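Chapter 4
Collecting Demonstrations with Handheld Grippers

Chapter 3 treated teleoperation, in which a person drives a robot arm from a distance and the arm's own sensors record what happens. The method gives clean data but is slow, and it ties every recording to the room where the arm is bolted down. This chapter takes up a second method. The person holds the gripper directly and does the task by hand, and a camera mounted on the tool records the view the robot will later have.

Three problems follow from this choice. The recordings contain no joint angles, so the path of the tool has to be recovered from other signals. Two-handed tasks need the paths of both tools in one shared coordinate system. And a person can make motions that the target arm can't follow, so some recordings must be thrown out before training.

Section 4.1 covers tracking from the wrist camera alone. Section 4.2 adds printed square markers, whose known size and pattern let a camera estimate where a second tool is and how it is turned. Section 4.3 deals with filtering. Our running case is the Coltgate study, in which 11 operators worked in pairs of grippers at 33 sites, most of them ordinary rooms with furniture left in place. The policies trained on these recordings were then tested on the Nieminen arm, using the split described in Appendix B.

A marker cube fixed to the top of a gripper offers several faces, so that turning the wrist need not hide all of them at once. In two-handed work, one tool often comes into the other's view from the side, with the operator's arm behind it.
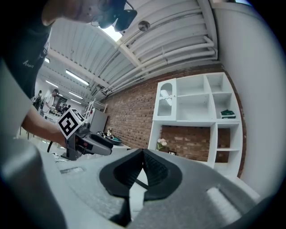 Ilari Vuorinen objects that markers make the tracking problem look easier than it is: a face seen at a steep angle can fit two poses almost equally well, and a tracker that picks the wrong one will report a smooth path that never took place. We return to this objection in Section 4.2, where the two candidate poses are compared over time.

Readers who know camera calibration may skip to Section 4.1.2.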